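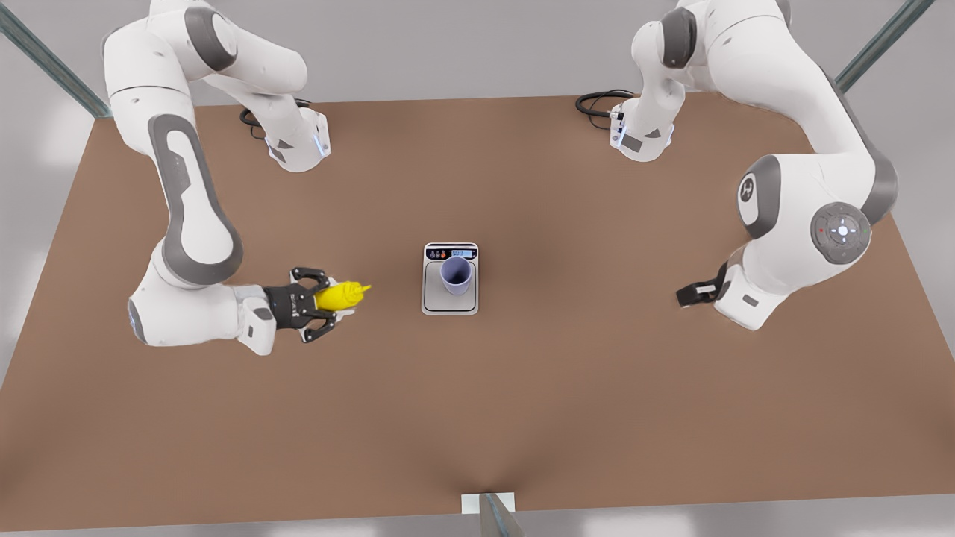 Section 5: Setting up the scale and weighing your first batch

OK, so you've got the Kurnulum starter kit unpacked and you're itching to make soap. Me too, every single time! But please do this section first. Soap recipes go by weight, all of them, and a scale that's off by a little will give you a bar that's either greasy or harsh on the skin.

I wrote these steps for the Urkden kitchen scale because it's the one I use, but any digital scale that reads in grams will do fine.

1. Put the batteries in. The little door on the back is stiff, so push down and then slide.

2. Find a hard, level spot. No towels, no placemats, no folded newspaper (I did newspaper for a whole winter and my numbers wandered all over the place).

3. Switch the scale on with nothing on it and wait for the zero to settle.

4. Check the units. Mine loves to flip itself to ounces when I change the batteries. Hold the unit button until you see the g.

5. Set your empty cup in the middle of the plate and press tare. The display should go back to zero.

6. Pour in water until it reads 300, lift the cup off, and set it back down. Do that a few times. If the number moves by more than 2 grams, go back to step 2 and try another spot.

Note: Lift the cup off and the scale will show a minus number. It's fine, it's just remembering the tare.

Note: Most scales shut themselves off when you stop to read the recipe. Write each weight down as you go, and look for the auto-off setting in your scale's own booklet. The Urkden lets you turn it off, hooray!

Weighing the lye

7. Gloves and goggles on. Long sleeves too.

8. Dry your lye cup completely, tare it, and spoon the lye in slowly. Stop at the exact number on your recipe card.

9. Weigh the cold water in a separate, bigger jug. Then add the lye to the water, a bit at a time, stirring gently.

CAUTION: Never pour water onto lye. It can boil up and spit. Keep kids and pets out of the room and open a window before you start.

CAUTION: No aluminum anywhere near lye. Stainless steel or heavy polypropylene only.

10. Label the jug and set it somewhere safe to cool while you weigh your oils. The oil weights for the Kamolholm oatmeal bar are on card 17.

Section last updated 21 April 2018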